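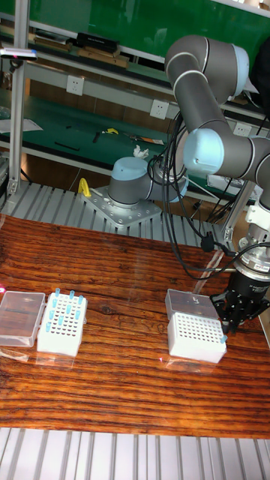

Adamley Lab Supply
Home > Bench > Racks and boxes > Clarkora bench set

Clarkora Bench Set: tip box, tube rack, clear storage box

$60 per set
Case of 6 sets: call for price
In stock
Page last revised 12 April 2018

We sell a lot of racks and boxes, and most of the writing that comes with them is not worth reading. The sheet Clarkora ships with this set calls it "a complete workflow solution." It is a box for tips, a rack for tubes and a box with a lid. We carry it anyway, and we reorder it, and the notes below are what we would tell you over the counter.

What is in the set

One white tip box with a perforated top and a clear hinged lid
One white tube rack with a grid of small round holes
One clear plastic box with a clear lid

What is not in the set

Tips, tubes and caps. Clarkora sells the set empty. We mention it near the top of the page and we still get calls. If you want tips to go with it, see the section on Cata tips further down, and please read the whole section before you order.

The tip box

Takes 200 microliter tips. The top is a fixed pattern of holes, and the tips drop in by hand or with whatever loading tool you already own. Spacing follows the usual multichannel pitch. We tried it with the multichannel we keep in the back and it picked up a full row with no fuss. We have not tried it with yours. Clarkora's sheet says "universal fit," two words we have learned to skip in any catalog. A tip with a wide collar will sit high in this top, and if it sits high enough the lid won't close over it. Try one tip before you load the whole box.

The lid is the best part. It swings back and stays back, so you can work one-handed without it dropping on your knuckles. The hinge is two small pegs in two small sockets. If you lean on the open lid, the pegs pop out. They pop back in too, usually with no damage, but we would not want to bet on the hinge after a year with a careless user. Clarkora does not sell the lid as a spare. We have asked them more than once.

The clear lid does let you see how many tips are left without opening the box, which we think is worth more than anything printed on the sheet. With pale or clear tips against a white top you have to look twice. Colored tips are easier to spot, so if you get to choose, get colored ones.

There is a claim that the box is "ultra stable." It is as stable as any light box with a flat bottom. With a full load of tips it stays where you put it. Down to the last few tips it weighs next to nothing, and a tip that is jammed in tight can lift the whole thing off the bench when you pull up. Hold it down with your other hand or put a square of shelf liner under it. Some of our customers use a dab of reusable putty at the corners. We have no opinion on putty.

The tube rack

This is the piece people actually buy the set for, judging by how many ask if we will split it out. (We won't. Clarkora packs them together and we are not going to sit on a shelf of orphaned tip boxes.)

It holds small capped tubes upright with the caps standing clear of the top, so you can get two fingers around a cap and turn it. The holes are a little generous. A narrow tube will lean, and if you label your tubes on the side you will find yourself turning them to read them. Fat tubes with printed sleeves may not go in at all. Measure one of yours across the widest part below the cap and call us with the number; we keep a rack at the counter and can check it against a gauge.

There are no letters or numbers on our stock. Clarkora's website has shown a version with rows and columns marked along the edges, and every so often somebody orders from us expecting that one. We have never been sent it. If you need to know which tube is where, write on the rack. A fine solvent-proof marker works on it, and alcohol takes most of it off again, along with some of your patience.

Do not carry the rack by one end. It flexes a little in the middle when it is full, enough to make us nervous, and we think the "rigid construction" line on the sheet was written by someone holding an empty one.

The clear box

A plain box with a lid. We were ready to call it filler, something thrown in so that the set could be called a set, and we half think so still. It is too shallow for bottles and too small for gloves. What it does well is hold the things that otherwise wander around a bench: spare caps, labels, a marker, the short ruler, tips that came loose in the bag.

The lid lies over the box. It does not snap. Clarkora says "secure closure," and that is simply wrong. Turn it upside down and you will be on the floor picking up caps. It is also not airtight, so do not store anything in it that minds the air, and we would not put it near samples you care about and then call it clean storage.

It scratches. Ours has gone from glass-clear to faintly cloudy on the lid from being slid across the counter. If you wipe it with paper towels it will go faster. A soft cloth helps.

Heat, cold and cleaning

The sheet says the set is "autoclave safe" with no further detail, and we do not like that. We asked what temperature and which pieces. The reply we got was the same sentence again with a logo under it. So here is our own advice, and it is cautious on purpose:

Tip box: we have been through 5 autoclave cycles with one. The base and top came out fine. The lid came out fine too, but the hinge felt looser at the end than it did at the start. Leave the lid cracked open during the run.

Tube rack: same treatment, same number of cycles, no change we could feel.

Clear box: do not autoclave it. We did it once. It now belongs to the shape of the shelf it was sitting on.

All of it can be washed by hand in warm water with a mild detergent. Rinse well and let it drain upside down, as water hangs in the holes of the rack for a surprisingly long time. We would keep the whole set away from acetone. For the freezer, the rack has been no trouble for us. We have not tested the other pieces there and we won't guess.

On what kind of bench

Any flat one. We get asked about wood, and the set sits on a finished wooden top as well as it sits on anything. Our own objection to wood has to do with spills. A glossy finish wipes up easily until it has a scratch in it, and then whatever you spilled is in the scratch. If you work on a wooden table, put down bench paper for anything you would not want to find there next month. Dark grain also makes it hard to find a dropped cap. A slick top lets light boxes slide, so see the note above about shelf liner.

If the pieces have to go back to the same place each time, mark their outlines with tape. Clarkora sells a printed mat for this purpose. We looked at the price and bought tape.

Cata tips

Cata makes the tips we stock to go with this box, in blue, 200 microliter, sold loose in the bag. They seat properly in the Clarkora top and the lid closes over them. That much we have checked with every lot that has come in.

What we can't tell you is whether they are as good as the tips your pipette maker wants you to buy. Cata says they are "low retention." Everyone says that. We have no way of measuring it here and nobody has shown us a test we believed. For dyes, buffers and teaching work they have done what was asked. For anything where a small error costs you a week, run your own comparison against the tips you trust before you switch.

The bags are not sterile. Loading them by hand is dull.

Price, and whether it is worth it

For $60 you can find three cheaper pieces from three different places and come out ahead, if your time is free and you do not mind paying shipping three times. If you only need the rack, this is a poor buy and we would point you to the plain racks on the same shelf. If you are setting up a new bench or a teaching room and need all of it, the set is fair. We would not call it a bargain. The case price is better, and that is where most of ours go.

There was talk of a price change in May. We will change the figure on this page when we see it in writing.

Questions we get

Will you sell a lid by itself?
We can't get them.

Is it the same set as last year's?
As far as we can tell, yes. The carton is new and says "improved." We put an old one and a new one next to each other and could not find the improvement.

Can I stack the tip boxes?
Closed, yes, two high. Above that they start to walk.

Does it come in other colors?
The box and rack come to us in white. The catalog shows others.

Can I pick it up?
Yes, from the side door. A case fits in the back of our old Honda with the seat up, so it will fit in yours. We also deliver locally, on no particular schedule.

Returns

Unused sets come back for a full refund, less shipping, if all the pieces are there. A cracked piece on arrival is our problem: keep the carton, call us, and we will send another set. We do not take back anything that has been autoclaved, marked on, or used with samples, however well it was washed.

Related

Plain tube racks, unmarked
Cata tips, blue, loose
Bench paper, roll
Shelf liner, cut to length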